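Wutton Trade Watch: members' newsletter, September

Procurement chapter: what the draft says, and what councils should ask before it is signed

The government published the negotiating text of the procurement chapter over the summer, on the last day before the recess. It is the part of the proposed trade agreement that decides who can bid for public contracts, and on what terms. It has had very little attention compared with food standards and tariffs, but it is the chapter most likely to touch the work of a town or district council.

Several members wrote in asking for a plain account of it. The item below is based on the draft text, the explanatory note that came with it and the discussion at our last open meeting.

What the chapter covers

Public bodies buy things all the time: school meals, road repairs, software, cleaning, home care, grounds maintenance. Under the draft, any contract above a set value would have to be open to firms from the partner country on the same terms as firms based here. Central government departments are already named in the annex. Local councils are listed in square brackets, meaning that the two sides have not yet agreed whether they are in or out.

The value at which the rules begin to apply is also in brackets. Our government has asked for a high figure and the other side for a low one. If the low figure is accepted, many ordinary council contracts would be caught, including most catering contracts for a group of primary schools.

Health services are excluded by a single sentence in the annex. The sentence refers to "services supplied in the exercise of governmental authority", and lawyers have argued for years about what those words cover. A service that is already contracted out in part may not count. We would like to see the exclusion written as a list of named services, and we have said so in our submission.

Local preference

Many councils give some weight to local suppliers when they score bids. Wutton does this through what it calls a community benefit score, worth 20 per cent of the total. A bidder can earn those marks by taking on local apprentices, buying from nearby farms or keeping a depot in the district.

Article 9 of the draft says that a buyer may not impose "any condition that encourages local development". Read plainly, that would rule out most of the present scoring. The explanatory note says that existing schemes would be "accommodated", but does not say how, and a note has no force once the agreement is in place.

Vlasta Sokol spoke about this at the meeting. She has gone through the council's contracts register and found 36 contracts let under the community benefit rules that are due for renewal within the next few years. Her view is that the council should ask ministers for a written answer on each type of contract now, while the text is still open, and that asking after signature will be a waste of a stamp.

Challenges from losing bidders

The draft gives an unsuccessful bidder 20 days to challenge a decision. During that time the contract cannot be signed. The present waiting period is shorter, and officers have told us that delays are already a difficulty with seasonal work such as gritting and grass cutting.

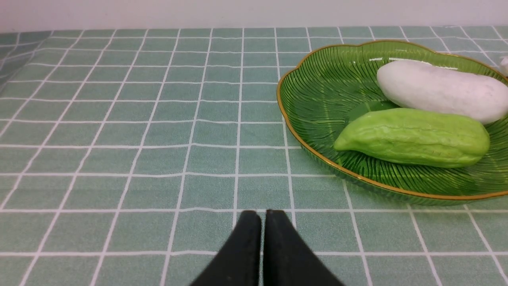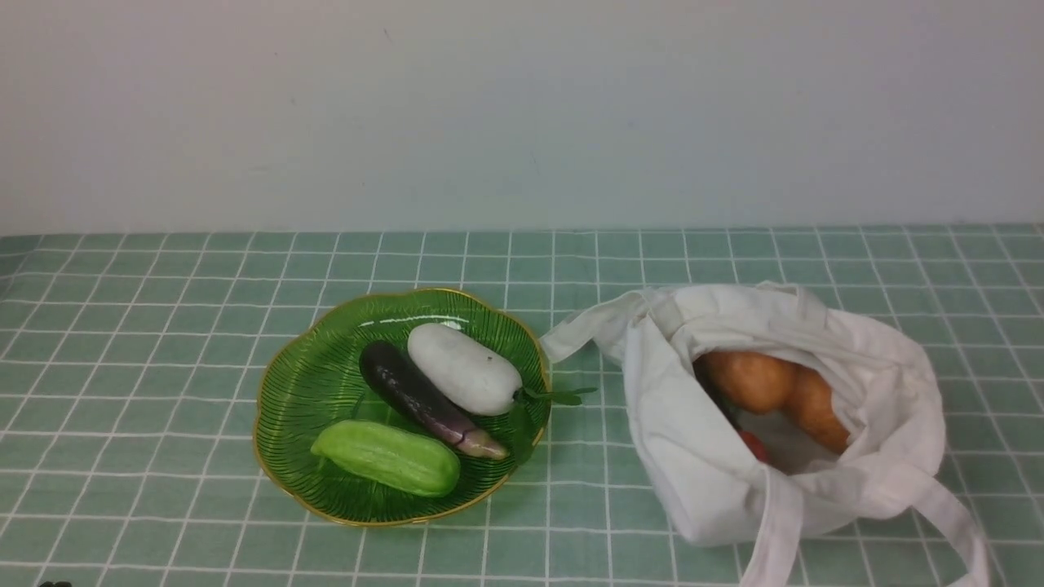
Sutrisno Latuheru thinks the item in our last issue was too gloomy on this point. He wrote to say that losing bidders can already go to court, that very few do, and that a longer period might even help small firms that cannot get legal advice in a hurry. In his words, "the length of the wait matters less than who can afford to use it." He also asked us to say clearly that the draft does not let a foreign firm overturn a council policy through this route. He is right about that, and we are happy to put it on record. A challenge under this chapter can only concern how a particular contract was awarded.

The question of policy comes up in a different place, the investment chapter, which has not been published at all. We have asked for it twice. The first reply said that it was at too early a stage to share. The second said the same thing and gave a link to a page about the benefits of trade.

What Parliament can do

As things stand, not much. The finished agreement will be laid before Parliament for a fixed number of sitting days. MPs may vote to delay it, but only if time is found for a debate, and the government controls most of that time. There is no vote on the negotiating aims and no power to amend the text.

Ľubomír Šimek has drafted a short paper comparing this with the procedure in other countries, where elected members see each round of text and can attach conditions. It is a dry read but a useful one, and it includes a page on what devolved administrations are shown and when. Copies will be on the table at the next open meeting, and he will send it by email to anyone who asks.

What we are asking for

We have written to both MPs whose constituencies cover the district, and to the leader of the council. The letters make the same requests:

Councils should be left out of the annex until they have been properly consulted.

Article 9 should state that social and environmental conditions are allowed, including those that favour local jobs.

Health, social care and school meals should be excluded by name.

The investment chapter should be published before the next round of talks.

One MP has replied and agreed to put down a written question on Article 9. The other office sent an acknowledgement. The council leader has referred our letter to the finance and contracts panel, which meets in the evening at 7.30 and is open to the public. Questions from residents have to be sent in by noon two working days before.

If you write to your MP yourself, please use your own words and mention a service you know. A parent writing about school meals or a carer writing about home care will usually get a fuller answer than a standard letter. Do send us a copy of any reply, even a short one, as we are keeping a file of what each department has said and the wording has already changed once.

Other notes

Do-yoon Ryu is looking for two people to help read the annexes when the next version comes out. No legal training is needed, but you should be comfortable comparing long documents line by line.

Eduard Zelenák's talk on farm tariffs has been moved to the smaller hall. The start time is the same.

Corrections: our last issue said that the draft had been agreed by both sides. It has been published by both sides, and the bracketed parts remain open. We also gave the wrong number for the article on local preference. It is Article 9.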